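Water Hardness Belongs on the Bill

My water utility sends a bill every two months. It lists the volume used, the fixed charge, the sewer charge and a bar chart comparing this year with last. It does not list hardness. The figure exists, in a table near the end of an annual report, and finding it took me longer than reading the rest of the report. I think it should be printed next to the meter reading.

Hardness is the concentration of dissolved calcium and magnesium, usually expressed as calcium carbonate. In the United States it is reported in milligrams per liter or in grains per gallon, and one grain per gallon is 17.1 milligrams per liter. Appliance manuals tend to use grains. Utility reports tend to use milligrams. A customer who owns a dishwasher with a built-in softener therefore has to locate one number, convert it, and enter it through a sequence of button presses described in a third document.

Most people skip this and leave the factory setting alone. If the setting is too low, scale forms on the heating element and a film stays on the glasses. If it is too high, the machine regenerates more often than it needs to and uses extra salt and water. Neither error produces a warning light. 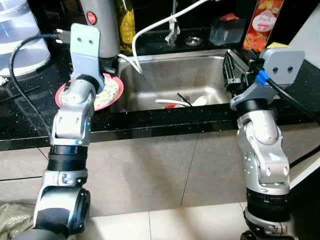 Kun disagrees: a single number on a bill would mislead anyone whose supply is blended from wells and surface water, where hardness in July can be well above the winter value.

The objection is sound as far as it goes. In Toveck, where I live, the supply switches between two sources, and the annual report gives a range of 6 to 17 grains per gallon. An average would serve no one in that case. But a range can be printed as easily as an average, and so can the most recent monthly value. The utility already samples the water. The remaining work is one field in a billing template. 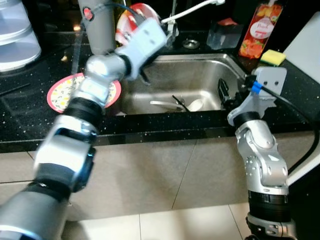
Cost is the other argument I hear. Trarkora, the billing contractor for the neighboring district of Drotatari, quoted 1,170 dollars to add the field, as a one-time charge. Spread over every account in the district, that is too small to appear on anyone's bill.

I would also ask for both units. Detergent packaging often says only "hard" or "soft," and the boundaries between those words vary from one chart to the next. A figure in grains and a figure in milligrams, side by side, would settle the matter for dishwashers, water heaters and coffee machines alike. The bill already has a blank line 28 characters wide under the meter number, and both figures fit on it.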